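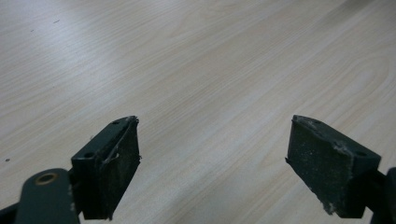 Figure 2. Wood grain on a light tabletop.

Section 7: Caring for Your Villard Tabletop

A wood top is a living sort of surface, and we love how it settles in over the years. Look along the grain from one end before you do anything else. Fine lines sit close together in most places, then open into long arcs near one side of the top in Figure 2. Yours will have its own pattern, and it's worth getting to know, because every step in this section follows it.

What you will need

Two soft cotton cloths (old T-shirts are great!)
A bowl of lukewarm water
Mild dish soap
The small can of Curnow oil from the accessory box
The fine sanding pad from the same box

7.1 First cleaning

1. Clear the top and wipe off any packing dust with a dry cloth. Work with the grain, from one end to the other.
2. Add a few drops of soap to the water. Dip the cloth and wring it out until it stops dripping.
3. Wipe the whole top in long, overlapping strokes. Don't stop halfway, or you may leave a faint line.
4. Dry it right away with the second cloth.
5. Leave the top bare for 2 hours before you oil it.

Note: The grain may feel a little fuzzy after its first wash. This is normal for new wood. Go over it lightly with the sanding pad, always along the grain, and wipe off the powder.

7.2 Oiling

Now for the fun part — the first coat of oil wakes up all the pink and honey tones in the wood, and they really do glow.

1. Open a window and shake the can well.
2. Pour a coin-sized spot of oil onto a folded cloth. Never pour it straight onto the table.
3. Rub the oil in along the grain, one arm's width at a time, and don't forget the edges.
4. Wait 18 minutes, then wipe off everything the wood hasn't taken in. The top should feel smooth, with no sticky patches.
5. Let it dry overnight. Repeat the next day if the wood still looks thirsty.

CAUTION: Oily cloths can heat up and catch fire on their own. Lay them flat outdoors to dry, away from anything that burns, before you throw them out. Never leave them in a heap.

7.3 Checking the finish

Light can fool you here. A bright lamp or window washes out part of a pale top, and the far end always looks softer than the wood right under your nose. Crouch down at one corner and look across the surface, then do the same from the opposite corner. Dull patches that stay put from both sides need a little more oil.

7.4 Everyday use

Wipe up spills as soon as you see them, especially coffee and red wine. Use a trivet under hot pans. Felt dots under lamps and vases save a lot of scratches — turn to Section 9 if you already have one.

Sunlight deepens the color over the first year, so move bowls and runners now and then to keep it even. Oil the top again every June, or whenever water stops beading on it.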